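The Palgate Prize

By the time the soup came out, Vinh Tôn had already thanked the wrong person twice. He had thanked the man who took his coat, believing him to be the deputy mayor, and then he had thanked the deputy mayor for taking his coat, and she had been so nice about it that he wanted to crawl under the table and stay there until the speeches were over.

"You're doing fine," said Ánh Tô, who was on his left and had put on her good green jacket for the evening. "Eat your roll."

He ate his roll. There were 300 people in the Palgate Hall, which had been a streetcar barn when he was a boy and still had the rails running across the floor, filled in with something smooth so that ladies in heels wouldn't catch. He knew perhaps a dozen of them. The rest were people who gave money to the arts, or people who hoped to be given some, and he thought you could tell which was which by how they held their forks, although Ánh said that was unkind and also that he was holding his like a shovel.

They had run the puppet theater together for longer than either of them liked to say out loud. It was called Himis, after the cat, who had come with the building, and who used to walk across the stage in the middle of the sad parts. People remembered the cat. Grown men with briefcases would stop Vinh at the bus stop and say, oh, you're the puppet man, what ever happened to that cat, and he would tell them she had lived to a great age and died in the box of velvet scraps, and they would nod and look off down the street for a while before their bus came.

And now there was an award. It had come in the mail in June, or the letter had, with the city's seal on it, and Ánh had read it standing up in the kitchen and then sat down and read it again. A lifetime of service to the cultural life of the city. Vinh had asked if there was money attached. There was a little. There was also a lunch, which had since turned into a dinner, and a speech, which was to be no longer than 6 minutes, and it was the speech that had ruined his summer.

He had written it nine different ways. He'd written one about his father, who thought puppets were a fine thing for a child and said so every year until he died. He'd written one that was mostly jokes. There was an angry one, too, about the year the rent doubled and the arts office sent them a very handsome calendar, and Ánh had let him read that one all the way through to her, out on the back steps, and when he was finished she told him it was the best of the lot and he couldn't possibly give it.

"Zornedness," she said, folding it up for him.

That was their word. It came out of their very first show, where there was an old king who was cross from morning to night, and the little girl who did the voices with them that winter couldn't remember her line about the king's great scorn and stormy temper, so she had squashed it all together and shouted that he was full of zornedness. It stayed in. Schoolchildren shouted it back at them for years. When the two of them had to name the big touring show, the one that went up the valley in a borrowed bread truck, there wasn't any discussion. They painted it on the side of the truck, and at least one baker asked if it was a kind of loaf.
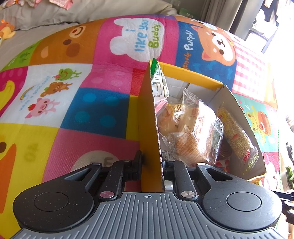 The Speech

The deputy mayor spoke first, and well, and then a young man from the orchestra played something on the cello that made the whole room put its spoons down. Vinh watched his hands. He always watched hands. You could learn a good deal about making a king walk from looking at a cellist's left wrist, and he was just thinking how he'd string it, with the extra thread at the thumb, when he heard his own name and Ánh's coming out of the loudspeakers, and everybody was clapping, and she had him by the sleeve.

It was a long way to the front. They followed the old rails most of it. He had the ninth speech in his breast pocket, the one that thanked everybody in order, and he got it out and flattened it on the stand and found that he had left his glasses next to the soup.

He could see them from up there, very small and bright, beside the butter.

"Well," he said, and the microphone made it enormous.

Ánh looked at the paper. She could have read it for him; she knew it as well as he did. But she only tipped her head a little to one side, the way she used to do behind the curtain when something had gone wrong and it was his turn to fix it, when a string had snapped or the moon had come down too early, and they had 100 children on the benches waiting to find out what would happen.

So he told them about Thái.

Thái was a boy who used to come on his own. He must have been eight or so, and he came to every matinee one winter and sat at the end of the front bench with his hat on. He never laughed. This bothered Vinh terribly. He put in falls for that boy, he put in a sneeze, he had the king sit on a hedgehog, and all the other children were sliding off the benches and the boy just watched with his chin in his collar. Then one afternoon, when everybody had gone home, Vinh came out to sweep and the boy was still there, and he asked, very politely, whether the king was all right now.

"I said he was fine," Vinh told the room. "I said he was hanging on his hook. And he said no, I mean, is he still sad."

He had to stop for a moment there. A waiter with a tray of coffee cups had stopped too.

"We'd been doing that show for months," Vinh said. "We thought it was about an angry king. We had it on the poster. I went in the back and got him, and I brought him out, and the three of us sat on the bench, and I'll be truthful with you, I didn't know what to have him say. So I had him say that he was a little better since the boy had been coming. And the boy said good. Then he went home. He had his mittens on a string through his coat."

He looked down at the paper, which was only a gray blur, and put it back in his pocket.

"We changed the ending after that. It was Ánh who changed it, I just moved the arms. So I'd like to thank him, if he's still around. And the deputy mayor, who did not take my coat."

It got a laugh, a big warm one, and under cover of it Ánh leaned in to the microphone and said that the Himis would be open all through the holidays, seats were 2 dollars for children, and the roof no longer leaked except over the piano. Then she took the award out of the deputy mayor's hands, tested the weight of it, and gave it to Vinh to carry.

The dessert was lemon. All sorts of people came by the table while they ate it, and a woman in pearls did the king's voice for them, not badly at all, and wanted to know about the cat. Vinh told her. He told her about the velvet scraps, and the time with the fire marshal, and he was well into the business of the stolen sausages when he noticed that Ánh had gone quiet and was looking past his shoulder.

A tall man was standing there with two girls in matching tights. He was somewhere in his forties and going bald, and he was turning a knit hat around and around in his hands like someone waiting outside an office.

"I play viola," he said. "With the orchestra. I was sitting at the back." He seemed to think this needed more, and couldn't find it. The smaller girl pulled at his jacket.

"Dad," she said. "Ask him about the king."

Vinh pushed out the chair beside him with his foot, and moved the butter, and put on his glasses.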